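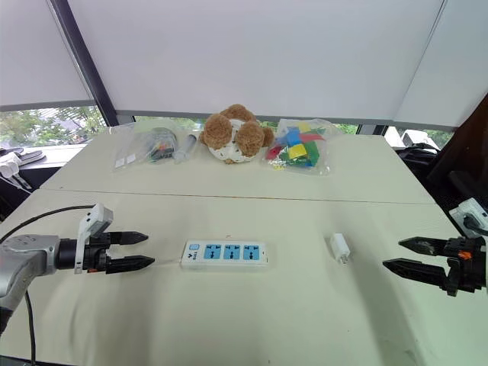

The Elcombe work table was reviewed by the Facilities Office of the Kerkside Center for Adult Learning during the replacement of furniture in its shared teaching rooms. The rooms receive 4,000 visits a year, and the same floor may serve a language class in the morning, a sewing group in the afternoon and a public meeting at night. Staff had asked for a table that could be used alone or joined to others to make a larger surface. Where two light cream tops are pushed together, a faint line remains across the middle, and the quality of that line was one of the main points of interest. A join that catches paper, cloth or the edge of a tray soon becomes a source of complaint in a room used in this way.

The review covers the standard model, sold by Wodevance in a pale finish and a dark one. The Office bought six tables for the trial at the full price of $161 each. The maker had no part in planning the trial and did not see this report before it was issued. Six tables from Szabo, already in use at the center, served for comparison.

Delivery and assembly

The tables arrived with the legs packed separately. Each leg is held by a plate and four bolts, and the wrench supplied is adequate though uncomfortable to hold for long. Two members of staff put together the first table in 30 minutes. Later tables went more quickly, once it was understood that the bolts should be left slightly loose until all four legs are in place. The printed instructions mention this on the last page, after the step at which it is needed.

One table was delivered with a damaged corner. Wodevance replaced the top without charge and collected the damaged part. The replacement came with a full second set of bolts, which have been kept as spares.

Joining the tables

A pair is joined by two sliding catches under the long edge. The catches pull the tops together and hold them level, and no tools are required. On a sound floor the result is very good. A sheet of thin paper can be slid from one top to the other without lifting, and the line between them can be felt with a fingernail but seldom with the palm. The drawing class, which had previously covered its Szabo tables with board, gave up the practice by the second meeting.

On the older floor in Room B the result was less even. The floor falls toward the windows, and the feet must be adjusted before the catches will close properly. The feet turn by hand and have a fair range. They also turn by themselves if a table is dragged, and after several changes of layout one corner was often found lower than the rest. Users should lift these tables when moving them. In practice many will not.

The catches are stiff at first. Koen Van Damme, who teaches the evening sewing group, reported that several of his students were unable to close them and had stopped trying. They simply placed the tables side by side. For light work this is acceptable, though the tops will drift apart if anyone leans on them. The catches on the trial tables became easier with use. A small amount of dry wax, applied by our own staff, helped further. Wodevance does not recommend or forbid this.

The line between the tops does collect crumbs and thread. A folded cloth will not reach them. Cleaning staff were asked to open the catches at the end of each week and wipe both edges, and a note to this effect has been added to the room sheet.

The surface in use

The pale finish reflects daylight without glare and makes small parts easy to see. Tutors of fine work preferred it strongly to the dark one. It shows pencil marks and ink at once, which some considered a fault. Pencil came off with a damp cloth. Ballpoint ink needed a mild cleaner, and a mark left overnight from a green felt pen has faded but has not gone.

No heat test was carried out. The maker asks that hot items be placed on a mat, and the center has applied that rule to all tables for many years. Cups left standing during ordinary meetings left no rings.

The edges are slightly rounded and comfortable under the forearm. Clamps can be fitted to the short sides only, as the catches and their rails take up the space under the long ones. This limitation is not mentioned in the sales sheet. It was a serious matter for the model-making club, whose lamps and small vises are all made to clamp on, and which has asked to keep two of the Szabo tables.

Strength and noise

A single table is steady enough for writing, cutting and the use of a sewing machine. There is a little sway along its length when it is pushed from the end. A joined pair is much firmer, and no sway was noted in normal use. The Szabo table is the steadier of the two when standing alone, but it is also considerably heavier, and it was this weight that led to the present search.

The Elcombe is a quiet table. The feet are soft and the underside does not ring when something is set down hard. Tutors in the rooms below, who had complained of scraping between classes, reported an improvement. The soft feet pick up dust and leave gray marks on a pale floor, which can be removed with ordinary floor soap.

Storage

The legs do not fold. Buyers who need to clear a room completely should look at other models. Tables may be stacked top to top, two high, with a blanket between them, and the maker advises against going higher. The store at Kerkside is small, and the tables have in general been left standing along the wall when not needed. In this position they have proved useful as a place to set out materials before a class.

Service

Spare catches, feet and bolts can be ordered singly. Timo Rathjen of the Facilities Office placed one order for feet in February and received the correct parts, although the packing slip described them as catches. Questions sent by email were answered the next working day. The warranty covers the frame and the joining parts. Damage to the surface is excluded except where it is present on delivery, and buyers are advised to unpack and check every top before signing.

Assessment

The Elcombe performs its main task well. Two tables brought together on a level floor give a broad, smooth work surface, and they can be separated again in less than a minute by anyone with reasonable strength in the hands. The stiffness of new catches is a real drawback for a center with many older students. The lack of clamping space on the long sides should be stated clearly by the seller.

The Office rates the table as suitable for general teaching, meetings, drawing and sewing. It is not rated as suitable for model-making or for any group that relies on clamps, nor for rooms that must be cleared each day. An order for further tables in the pale finish has been approved for Rooms A and C. Room B will keep its present furniture until the floor has been leveled.

Issued by the Facilities Office, Kerkside Center for Adult Learning, Nov 3, 2022. Tutors who wish to try a joined pair before the new tables arrive may book Room A through the front desk.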